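Progress report to the Charvát fund, second period
Project: Renewal of the common tables and reading corner, Skirkeron house
Fri 10 January

Dear colleagues at the fund,

With this report we want to inform you how the work on the tables has advanced after our first report in July. We write it in the same order as the approved plan, so that you can compare the two papers. Where the work is behind the plan we say so, and where we changed something we explain the change.

1. What was agreed

The grant covers the repair and new finish of the old wooden tables in the reading corner and in the long room, the purchase of felt pads and table lamps, and one training day on care of the surfaces. The total number of tables in the plan is 13. The tables came to us from different houses over many years, and they were never treated as one set. Several of them had rings from cups, old glue and deep scratches, and two of them were not stable any more.

2. Work on the surfaces

The first choice was the finish. In the plan we wrote that all tables will get a clear oil. After the tests in the summer we asked you to allow a dark stain on the tables of the reading corner, and you confirmed this by letter. The reason was that old marks stayed visible under clear oil even after long sanding. With the dark stain the marks are much less disturbing, and the grain is still alive in the surface. We were a little worried that the room will become too heavy with so many dark tables, but the walls are pale and the light from the windows is good.

The sanding was done by the workshop Vonik in their own rooms. Each table was sanded, cleaned, stained two times and then covered with a matt hard oil. Between the layers it must rest, and this rest was longer than we calculated. In October the air was very damp and the oil stayed soft on the first tables. The workshop decided to wait one more week before the next layer. We agreed with them, although it moved the whole calendar.

Nine tables are now finished and returned. Four are still at the workshop. Among these four are the two tables that were not stable, and they need new joints under the top before anybody can work on the surface. We did not see this damage when we wrote the plan — it was hidden under a metal plate from an older repair.
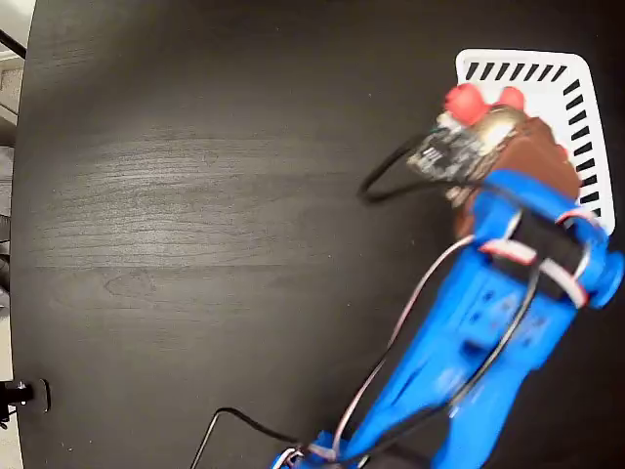

Can the dark finish be repaired in one spot, or must the whole top be done again?

One spot is possible if the scratch did not go through the stain. The place is rubbed lightly along the grain with a fine pad, wiped clean, and a thin layer of the same oil is put on with a cloth. When the scratch goes deeper and the lighter wood comes through, a little stain goes on first with a small brush, and it should dry over one night. Only for burns or for water that stood many days do we recommend to sand the complete top. Vonik left us one can of stain and two cans of oil, and the number of the color is written on a card inside the store cupboard.

3. Edges and shape

Some of the tables have curved edges and some have straight ones. In the plan we wanted to cut all of them to the same straight form, so that they can be pushed together in a row. We gave up this idea for the reading corner. The curved tables are the ones people like to sit at, and cutting them would cost money which we prefer to use for the joints. The tables for the long room, where we really need rows, are all straight already. No extra cost comes from this change.

The lower edge of every finished top was rounded by hand. It is a small thing, but before this the edges caught on sleeves, and in two places there were splinters.

4. Felt pads and lamps

We ordered 200 felt pads from the company Mikia. They arrived in the correct size but with a weak glue, and many fell off in the first two weeks. The company replaced 92 of them without payment. The new ones have a small nail in the center and they hold well. The floor of the reading corner was also waxed in this period, paid from our own budget.

The lamps are not bought yet. The model in the plan is no longer sold, and the following model is more expensive. We have asked for two other offers and we will send them to you before we order anything. Please tell us if you need a third one.

5. Training day

The training day on care of the surfaces took place in November, in the long room. Staff from our house and from the neighboring library took part. In the morning we learned which cleaning products are dangerous for oiled wood (most of the sprays we had used, unfortunately) and in the afternoon everyone repaired a scratch on an old board. Afterwards we made a one-page instruction, which hangs now next to the sink. A copy is attached to this report as appendix B.

The opinion of the participants was good. Two of them wrote that the morning was too long and had too much theory. We think they are right, and if there is a second day we will shorten this part.

6. Money

The spending follows the budget in most lines. The sanding and finishing line is used to the level we expected for nine tables. The new joints were not in the budget, and Vonik asks 100 euros for each of the two tables. We would like to take this amount from the line for cutting the edges, where nothing was spent. For this we need your written agreement, and we ask you kindly to send it before the end of the month, so that the workshop can keep our place in their calendar.

The lamp line is untouched. All invoices received until today are in appendix A.

7. What comes next

The four remaining tables should return in the first half of March, if the joints are approved in time. Then the long room will be closed for three days for the setting up and the last cleaning. In the same weeks we will check the nine finished tables one more time, mainly the places where people put down cups, and renew the oil there if the surface looks dry.

One question is still open on our side. The plan speaks about a small sign with the name of the fund, but it does not say if it should be on the wall or on a table. We would prefer the wall, near the door of the reading corner — on a table it would need screws in the new surface. Please write us your wish about this together with your answer on the joints.

With thanks for your support and your patience with the delay,

The project office, Skirkeron house

Appendix A: Invoices
Appendix B: Instruction for the care of oiled tables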